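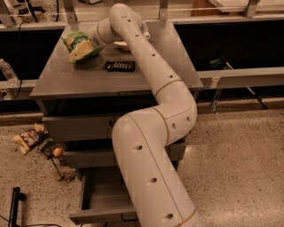

Drawer task, arm over the cabinet top with the bottom drawer open.

Burnus drawer placement study: frequently asked questions

What does the study measure?
Whether a policy trained on split instructions places objects in a named drawer more reliably than one trained on whole-task instructions. Both use the same 700 demonstrations, recorded at Premholm.

What is a split instruction?
The task is cut into short steps, each with its own text label — "pick up the green bag", for instance. The whole-task baseline sees one sentence throughout. 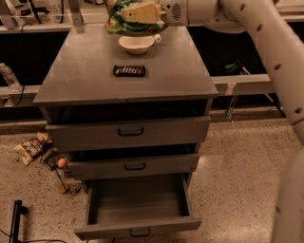
Labels are written by hand after recording. Step boundaries are set at changes in gripper state, then checked by a second annotator.

How many evaluation trials were run?
168, divided equally between the two policies. A trial is stopped after 46 seconds and scored as a failure if the object is not in the drawer.

Are objects on the floor part of the task?
No. They act as distractors and are never named in an instruction.

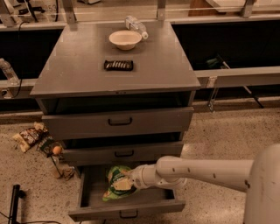
Gripper at the green snack bag in the bottom drawer.

Does the method handle closed drawers?
Not yet. Only 25 demonstrations include opening a drawer, too few to report separately.

Who maintains the labels?
Teresa Quinlan. Corrections are merged each July.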